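Is a wool suit from a trunk show worth altering?
Posted in Menswear & Fabric, 8 Mar 2022

I bought a Drimano suit at a trunk show in December, after two glasses of free wine and one compliment. It's a lovely wool flannel. The jacket fits. The trousers fit someone with a different relationship to bread. My local shop, Horrocks, wants $68 to let out the waist and says there "should be" enough cloth in the seat seam. Do I trust "should be"?

horsehair_canvas
Turn the trousers inside out and measure the extra cloth at the center back seam. You can let out a bit less than double that, as the tailor needs to leave some for the new seam. Look for old needle holes too – flannel hides them well, but a hard press can leave a line. $68 is fair. 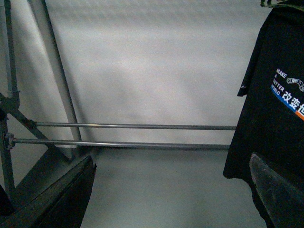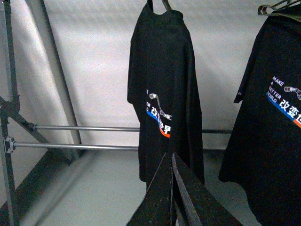 Does the waistband have to come off to let out the seat?
Usually it stays on. Most men's trousers have a split waistband at the center back, so the tailor opens that seam, moves it and closes it up again. If yours is one unbroken piece, expect a higher price.

ganik_fan_514
I never alter anything. I had a Ganik suit for years and just left the button undone under a belt. Nobody at the wedding noticed, or they were being kind.

pliltico
Belt trick works until you sit down. Pay the $68.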